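4.2 Transparent packaging

The Brondurum task list covers 19 chores from homes and small shops. Clearing clear plastic boxes was added in February, after Furnlow reported it as a frequent job at its Burkville counter. It remains the weakest item in our results.

The policy was trained on 868 demonstrations. Opaque cartons were handled reliably. With clear boxes, most errors came before contact - the estimated rim position shifted with reflections on the walls, and the fingers closed too high or too early. Overlapping boxes were often treated as one object. Of the seven failure types logged, these 2 account for the majority.

We conclude that unattended table clearing is not yet practical for this class of item.

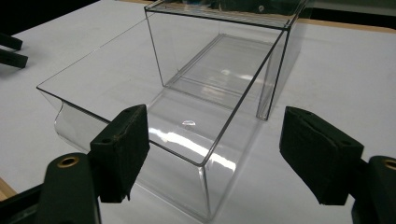
Figure 7. Clear plastic boxes between the finger pads, white tabletop.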